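La larga espera del robot que recoge la mesa

Mi madre tenía una manera de doblar las sábanas que no he conseguido aprender nunca, y eso que me la enseñó muchas veces, en el pasillo, tirando cada una de su punta. Me acordé de ella en marzo, mientras esperaba en la entrada de Farnwood, un taller de las afueras donde una docena de ingenieros lleva tiempo intentando que una máquina haga las cosas que hacemos en casa sin pensar: recoger la mesa, guardar el pan, meter las medias con las medias.

Me recibió Everett Haddad con un café malísimo y una amabilidad a prueba de periodistas. Haddad venía de Mamberg, que fabrica brazos para cadenas de montaje, y me contó que allí un brazo coloca 4.000 piezas por turno y que al principio creyó que una cocina sería cosa fácil. «En la fábrica la pieza siempre llega igual», me dijo. «En una cocina, hasta la misma taza está cada mañana en otro sitio, y a veces con un calcetín dentro.» (Tiene dos hijos pequeños, y me parece que lo del calcetín no se lo inventaba.)

Pasamos buena parte de la mañana viendo a una máquina vaciar un lavavajillas. Los platos, bien. Los vasos, bien casi siempre. Con los cubiertos se quedaba pensando tanto rato que acabé apartando la mirada, como cuando un niño se atasca en la función del colegio y una sufre más que él. Cuatro minutos para una cuchara sopera! Haddad ni se inmutó: el año pasado, dijo, la cuchara acababa en el suelo.

Con la ropa pasa algo parecido. Una toalla extendida se dobla ya con cierta dignidad; una toalla hecha un gurruño es otro asunto, y una sábana bajera con sus gomas sigue siendo territorio humano - del humano paciente, además. En los almacenes van por delante. Skarex tiene brazos que pasan cajas de un palé a otro durante toda la noche, y la gente de Fitzsimmons, que se dedica a la repostería industrial, me aseguró por teléfono que ya no concibe el empaquetado sin ellos. Pero cajas son cajas.

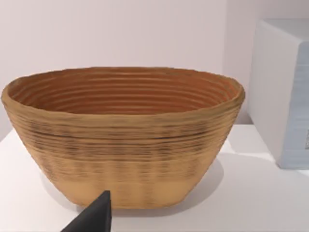
La simulación es donde transcurre ahora casi todo el aprendizaje en Farnwood. Antes de tocar un objeto de verdad, la pinza lo intenta en el ordenador, unas 600 veces por tarea, y allí se puede fallar sin barrer cristales después. Lo que me llamó la atención fue el cuidado con que eligen las cosas difíciles. Un cesto ovalado como los de fermentar pan, por ejemplo, con el borde grueso y un poco ondulado, las paredes que se estrechan hacia la base y todos esos surcos por dentro: a mí me parece facilísimo de coger, y a Haddad le quita el sueño, porque el borde no corre a la misma altura en todas partes y los dedos tienen que decidir por dónde. Yo pongo la mano y ya está.

Le pregunté, claro, cuándo podré comprarme uno que me haga la casa. Se rio y me habló de presupuestos, de motores, de lo mucho que cuesta un dedo que sepa apretar poco. Calcula que las primeras tareas sueltas llegarán antes a hoteles y residencias que a los pisos, y que lo de doblar bajeras mejor que no lo espere de pie. Volví a casa a media tarde, con la colada todavía en el tendedero, y la recogí a mi manera, que es bastante peor que la de mi madre.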